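Clumora Neighbors Forum > Money, Mortgages and Bills > Escrow shortage of $2233, is this even real?

porchlight_marnie
Started this topic, September 2024

Hi all, I've been reading this board for ages and hardly ever post, so please be gentle with me! I bought my little house over on the Frerichs side of town through the first-time buyer program at Kanel Credit Union, and it has been the best thing I ever did. The payment was a stretch but it was a stretch I knew how to make. In March the credit union sent everybody a letter saying the loans were being moved over to Trastden for servicing, same terms, same rate, just a new place to send the check, and I didn't think much more about it.

Well, yesterday I got a fat envelope from Trastden called an annual escrow account disclosure statement, and on page 3 it says I have a shortage of $2233. I can either pay it all at once or they'll spread it over the next year and my payment goes up. But when I did the math, my payment is going up by a lot more than the shortage divided by the months, and I can't make it come out no matter how I hold the paper. I called and was on hold through my entire lunch, and then the young man told me "taxes went up," and that was that.

Is this a thing that happens? Did I do something wrong? I pay on time every month, and I've still got the same homeowner's policy I started with. I'm a bit sick to my stomach over it.

oldbrickhouse

You did nothing wrong, and yes, it happens, so take a breath and pour yourself something nice. Your new payment has two changes folded into it and they always explain it badly. The first is the catch-up, for money they already paid out on your behalf that you hadn't put in. The second is that they now expect the taxes and insurance to stay at the higher level, so they collect more each month going forward. That's why your division doesn't come out. If you paid the whole shortage tomorrow, the payment would still go up some, just not as much.

Look for a table with the projected payments for the coming year and compare the tax line with the bill from the county. If those two match, then the young man was right, even if he could have been kinder about it.

tallgrass_dee

Welcome, Marnie! I had this same letter two years into my house and cried in the parking lot at the bank, so you're handling it better than I did.

One question for you. Was the house brand new, or fixed up by somebody before you bought it? Mine was a rehab, and the first year's taxes were based on the old sorry version of the house. Then the county came around and saw it had a kitchen and a roof, and up it went. My housing counselor had warned me, bless her, and I had nodded along and written it down and promptly forgotten all about it. If that's what happened to you, then I'm afraid the higher number is probably here to stay, though there may still be an exemption you haven't claimed.

porchlight_marnie

Dee, it was a rehab! The community land group had it before me and put in new windows and all the plumbing. Oh dear. And I did go to the homebuyer class, every session of it, and I have the binder right here with a tab that says ESCROW on it. I'm going to go and read the tab now, which I suppose was the idea of the tab.

ledgerlines

I'm going to disagree a little with oldbrickhouse, in a friendly way. Don't assume it's right just because the tax line matches. When a loan moves from one servicer to another, the balance in the escrow account is supposed to travel with it, and sometimes part of it gets stuck along the way. Get your last statement from Kanel, find the escrow balance on the day of the transfer, and see whether Trastden's history opens with the same number. My sister-in-law's didn't. They had her down for a shortage, and half of it was her own money sitting in the wrong column at the old place.

Put it in writing, too. A phone call is fine for getting a feeling, but a letter is what they have to answer. Your statement or their website will give an address for disputes or notices of error, and it's often a different one from where you mail the payment. Put your loan number on it, say what you think is wrong, and keep a copy.

oldbrickhouse

No argument with checking the transfer balance, that's good advice and I should have said it. I only don't want her going in swinging. In my experience nine times out of ten it's the taxes, and people spend a whole season fighting the servicer when they should have been down at the assessor's counter before the window closed.

ledgerlines

She can do both in the same afternoon, friend. One is a letter and the other is a form.

bluejar_savings

Please, please don't empty your savings to pay it in a lump! I know some folks will tell you to just get it over with, and I understand the feeling, I like a clean slate myself. But there's normally no interest on the spread-out version, so you gain nothing by handing it over all at once except a somewhat smaller payment, and then the water heater goes and you're putting it on a card. Ask me how I know. Keep your cushion where it is and take the monthly plan.

tallgrass_dee

I'll be the one to say it then, I paid mine in a lump and I was glad. My pay goes up and down with the season, and what gets me in trouble is a high monthly bill in the slow stretch. I had a bit put by from my tax refund and I used it to get the payment down to where I could sleep. So I think it depends on how your money comes in, and bluejar and I can still be friends.

Some places will let you pay part of it, by the way, and spread out the rest. You have to ask, since it's never one of the boxes on the form.

bluejar_savings

Of course we can, Dee! And that's fair, I've always been on a salary and I forget that not everybody's month looks like mine. Part now and part later sounds like a good middle road.

frerichs_side_gal

Neighbor here, I'm on the same side of town and we all got reassessed, so you have plenty of company. Go look at your notice from the county. Ours said we had 90 days from the mailing date to appeal, and it was printed very small on the back. I filed, and it was much less scary than I'd built it up to be. I brought pictures of my foundation crack and the sale prices of a couple of houses like mine, and the lady at the counter walked me through the form. They came down some. It wasn't a fortune, but it took 50 dollars a month off what Trastden wanted once they'd redone the analysis, and that's my phone bill.

You do have to send the servicer the corrected bill and ask them to run the analysis again. Mine wasn't going to do it until next year unless I asked.

Do check the homestead exemption as well. I had assumed it was filed at closing along with everything else I signed that day, and it wasn't.

porchlight_marnie

All right, you wonderful people, I'm back with a report. I read the tab. It says, in my own handwriting, "TAXES WILL GO UP AFTER REHAB, CALL US." So I called, and the counselor at the homebuyer program remembered me and is going to sit down with me and the whole pile of paper, no charge, even though I closed ages ago. I didn't know you could go back after you'd bought! I thought it was like graduating.

And ledgerlines, I pulled my last Kanel statement and the balance does match what Trastden started with, so that part's clean. Oldbrickhouse gets that one. BUT there is no homestead exemption on my tax bill, none at all, so frerichs_side_gal, I owe you a pie. I'm still inside the window to appeal too, though I'm not sure I have much of a case what with the windows being so nice.

ledgerlines

Glad it matches! I'd still send the letter once the exemption goes through, with the new bill attached, and ask in so many words for a new escrow analysis. Until they answer, pay the amount they're asking for, even if you think it's too high. Paying short is how a small mess turns into a late mark.

oldbrickhouse

Seconding every word of that. Don't pay short. And call your insurance agent while you're in the mood for phone calls, because the other half of escrow is the policy and those have been creeping up on everybody.

porchlight_marnie

Will do, and will do. I've decided on Dee's way in between, part of it now out of savings and the rest by the month, unless the counselor talks me out of it. The exemption form is filled in and by the front door with my keys on top so I can't leave without it. I'll come back and tell you what the county says, and if anybody else on our side of town got the fat envelope, do go and look at your bill for that exemption line before you do anything else. I'm going to put the kettle on and get caught up on the house, as I've let everything slide this week over a piece of mail.

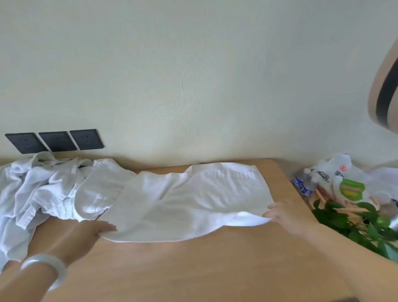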